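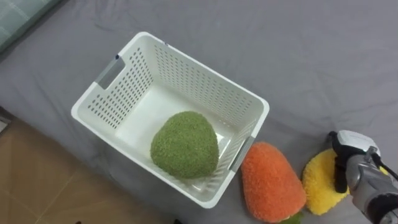 Speaker notes: Basket, bag or drawer? Storing and washing soft toys in shared playrooms
Skallcombe toy library network, January 13, 2023
Running time 18 minutes, questions after

Slide 1. Title
Introduce the subject. Soft toys only. Wooden and hard plastic toys were covered in the June session and the handout is still current. Mention that the handout for today is at the back of the room, printed both sides.

Slide 2. Scope
The talk covers four things: the container, the sorting step, the wash, and the return to the shelf. It does not cover repair. Anyone with a question about split seams should hold it until the end.
State the terms. "Plush" means any stuffed fabric toy. "Looped" means a nubby surface similar to towelling. "Smooth" means short pile or flat weave. The terms matter on slide 6.

Slide 3. The container
The default is a plastic laundry basket with perforated sides. Points to make:
Air moves through the walls, so a toy that goes in slightly damp is less likely to smell by morning. It is still not a drying rack. Say this clearly.
A smooth rim is easier to wipe than a woven one. The old cane baskets at Jerstead shed splinters that caught in looped fabric.
Handles at the short ends let one adult carry a full basket down a hallway without turning sideways.
White shows dirt. Some sites dislike this. I consider it an advantage, as the basket gets washed when it looks dirty and a dark one does not.

The picture that was up while people came in has a green plush in a white basket and an orange carrot on the sheet beside it. The holes in the long walls are small and oval. Compare with the large square openings on the Kaijage crate (pass the crate around now). A thin tail or a fabric leaf will go through a square opening and get pulled when the crate is lifted. It is much harder to snag on a small oval.

Slide 4. Why not a drawer or bag
Drawers: children cannot see in, so they empty the drawer to find one toy. Everything then needs sorting again.
Drawstring bags: good for transport, poor for storage. Stuffing compresses and the cord is a hazard for younger groups. If a site must use bags, the cord stays with staff.
Lidded tubs: acceptable for off-season stock that is fully dry. Leave the lid off for a day after packing.

Slide 5. Sorting on a sheet
Lay a plain bedsheet over the table or floor before tipping anything out. Grey is a good colour for this. Lint, crumbs and loose thread show on it, and it does not glare under ceiling lights the way white does.
Work from the sheet into the basket. Anything on the sheet has not been checked. Anything in the basket has. Do not put unchecked toys in the basket "for now". This is the most common fault I see on site visits.
The check for each toy:
Run a thumb along every seam.
Tug each attached part once. On play vegetables this means the leaves and stalks. A carrot top is usually a separate tuft sewn in at one point and it is the first part to loosen.
Press the body in three or four places for lumps or hard spots.
Smell it.
Look for the care label. If there is no label, treat as slide 7.
Shake the sheet outdoors afterwards and wash it with the load.

Slide 6. Looped fabrics
Allow extra time here. Most play food sets bought in the last few years are looped. The texture is popular with children and holds crumbs well below the surface.
Brush before washing, with a dry nail brush, in one direction. Brushing wet fabric opens the loops.
Do not use adhesive lint rollers. They lift the loops and the surface looks bald after a season.
Colour: oranges and reds are more likely to bleed than olive or brown. Wash the first time with like colours. After that a mixed load is fine.
Shapes get ambiguous once the fabric has been flattened. A green one may be filed as broccoli by one person and avocado by the next. The Potora catalogue cards solve this by listing colour first, then size, then the vegetable. "Green, medium, broccoli" can still be found by someone who thinks it is an avocado. Recommend that sites adopt the same order.

Slide 7. Washing
Mesh bag, cool water, gentle cycle, liquid detergent at half the usual amount. No fabric softener. Softener coats the fibres and they take longer to dry.
No label: surface wash only, with a damp cloth, and mark the card.
Spin once. A second spin shifts the filling to one side.
Dry flat on a rack, turned at the halfway point. Allow 90 minutes before the first turn. Thick toys need overnight. Squeeze the centre before deciding that a toy is dry. The outside will feel dry long before the middle is.

Slide 8. The basket itself
It gets forgotten. Wipe the floor and rim weekly with warm soapy water. Once a month scrub the perforations with a bottle brush, from the inside out. Rinse, then stand it on one end so that the water drains through the wall.
Check the handle inserts where they meet the body. Grit collects in the join. Where the insert is a separate piece, check that it is firmly seated.

Slide 9. Filling and shelf return
One layer deep for small play food. Two layers for larger animals. A basket filled to the rim gets tipped.
Keep sets together. If one vegetable is out for repair, put a card in the basket in its place so the next borrower is not charged for it.
Low shelf or floor, open top up, long side facing the room.

Slide 10. Labour
The Skallcombe branch logs its toys through this process in batches of 200. The written log is in the handout, second side. The slowest step is drying and the second slowest is brushing. Buying more baskets does not shorten either. A second rack does.

Slide 11. Questions
Likely ones:
Freezing toys in place of washing. It does not remove dirt. Skip it.
Steam cleaners. Fine on smooth fabric, test first on looped.
Whether to accept donated plush. Yes, if labelled and if someone has time to do the slide 5 check on the day it arrives. Otherwise decline politely.
Collect the Kaijage crate before people leave.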